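The Endless Card Is Back, and I Have Questions

Every December somebody sends me the "magic" folding card, the one that opens and opens until you're back at the front. This year's came from Teresa Keane, along with a link to a free template from Bresotow that promises a finished card in 8 minutes.

Eight minutes! I've folded plenty of these and I doubt that number very much. Cutting alone took me longer, and I had a good knife and a fresh blade. The page also boasts 3,321 downloads. Fine, but a download isn't a card. I'd like to know how many people got past the second glue step. 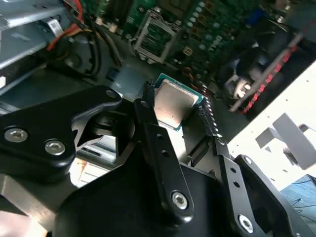 The trick itself is sound. Four strips, two across and two down, glued only at the corners, and scored down the middle so the halves swing apart. Get the scoring right and it turns smoothly through four faces. Get it wrong and you have a stiff little square that tears on the third turn.

My complaint is with the paper advice. The template says any card stock will do. I tried it in 200 gsm and it worked. I tried it again in 318, left over from a box project, and the folds cracked white along every edge. So no, not any card stock.
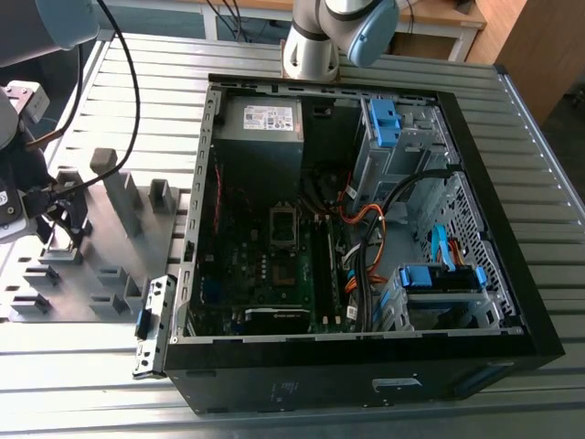 Open tower on the work table, side panel off.

Gearóid Kinsella swears by Cullard glue sticks for this and says liquid glue is asking for trouble. I agree about the liquid, which creeps past the corners and locks the whole thing shut. I'm less sure one brand of stick beats another. Mine came from the bottom of a drawer.
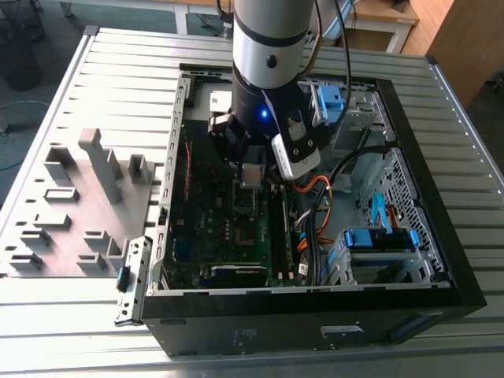 Robot arm over the open computer case.

Print a spare sheet before you start, and do your first one blank. If anyone really does finish in eight minutes, send me the card. I'll want to turn it a few times.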